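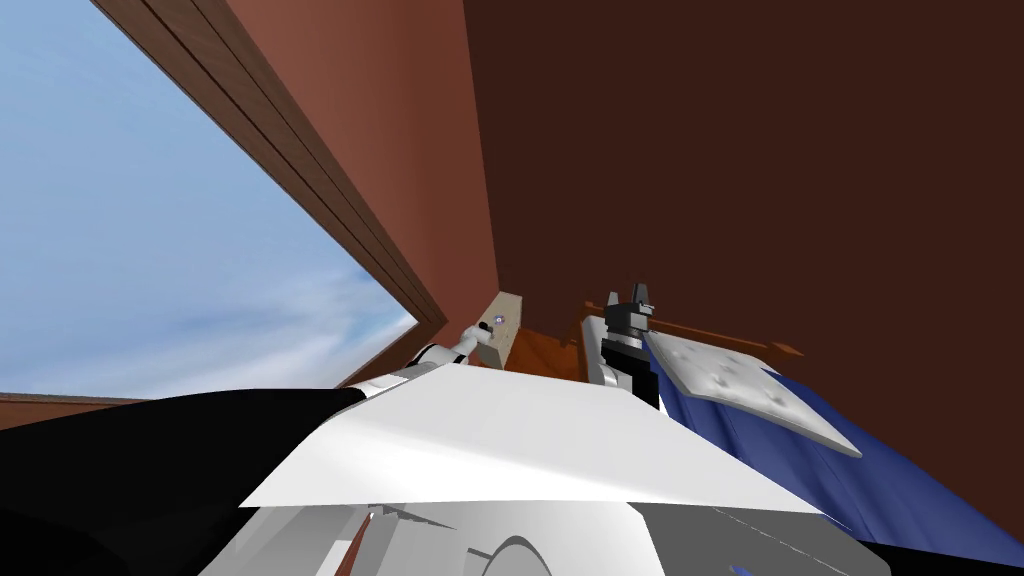
Devulcanization

Devulcanization is the business of taking rubber that has already been cured – a tire tread, a conveyor belt, a boot sole – and undoing enough of the curing that you can mix it and mold it again. I've been writing up rubber recycling topics for this site for a while now, and this is the one I get the most mail about, mostly from people who assume you can melt a tire. You can't. Heat it and it chars and stinks long before anything flows, so the trick has to be chemical, or mechanical, or a bit of both.

Background

Raw rubber is a tangle of long chains that slide past each other (leave a lump of it in a warm shed and it goes gummy). Vulcanization ties those chains together with little bridges of sulfur. Once they're in, the rubber springs back, shrugs off warm weather and lasts for years, and that's exactly what makes it such a pain at the end of its life. Devulcanization goes after the sulfur bridges and tries to leave the chains alone. The carbon-carbon bonds in the chains are stronger than the sulfur-sulfur ones in the bridges, but not by so much that you can be careless, and every process in use breaks some of both.

People mix up three words here, and I did too when I started. Ground rubber, or crumb, is cured rubber chopped small with its chemistry left as it was. Reclaim is the older trade word for rubber softened up by heat, oils and chemicals, usually with a fair bit of damage to the chains. Devulcanized rubber is supposed to mean the bridges were cut more selectively. In practice you'll see "reclaim" and "devulc" on the same price list for what looks to me like the same gray-black sheet!

Methods

The mechanical route runs crumb through a twin-screw extruder or between tight rollers, where the shearing does most of the work. It's the one you're most likely to meet in a working plant, since extruders are familiar machines and you can run them all day long. Too much shear and the temperature creeps up, and then you're wrecking the chains along with everything else.

Chemical methods add something that attacks the sulfur links, such as disulfides or amines, generally with heat and mixing. They work well, but some of the additives smell awful and leftovers can mess with the next cure. Microwave and ultrasonic methods have been studied for decades. Microwaves suit rubber with carbon black in it, which heats up nicely, and ultrasound is usually applied right at the extruder. Then there are the biological methods, where bacteria nibble the sulfur at the surface of the crumb – lovely idea, very slow, and the middle of each grain hardly notices.

The Drevell line

The plant I know best is the one Muswood ran at Durnbridge. It took crumb from truck tires and fed it through a twin-screw machine called the Drevell, with a water-cooled barrel and a vacuum port for the fumes. Deepika Kulkarni, who set up the lab there, let me sit in on a changeover one August, and I learned more from watching her argue over screw elements than I had from a whole shelf of papers. The line was rated at almost 200 kilograms an hour. Most of the output went to Warrier, a maker of solid wheels and dock bumpers, and they blended it into new compound.

Muswood sold the line later on and I've lost track of it. If anyone knows where the Drevell ended up, please drop me a note on the talk page.

Testing

The usual lab check is swelling. You soak a sample in toluene, weigh it, dry it, weigh it again and work out how many crosslinks are left. You also get the sol fraction, the share of rubber that dissolved away. Plot one against the other and you can compare your points with the Horikx curves, which show what you'd expect if only bridges broke and what you'd expect if only chains did. Real samples tend to land somewhere between the two.

Mooney viscosity tells you whether the stuff will process, and then you cure it again and pull it apart to see how strong it is. Riet Hoekstra, who taught me the swelling test, always ran 2 blanks with every batch, and I still do.

Uses

Most devulcanized rubber is blended with new rubber in small amounts. Mats, hoses, solid wheels, roofing sheet and shoe soles all take it. New tires are pickier, because a little lost strength or a stray hard grain matters a lot more in a sidewall than in a stable mat, and the makers who do use it keep the share low.

See also

Crumb rubber
Cryogenic grinding
Tire pyrolysis
Vulcanization

Last revised November 16, 2025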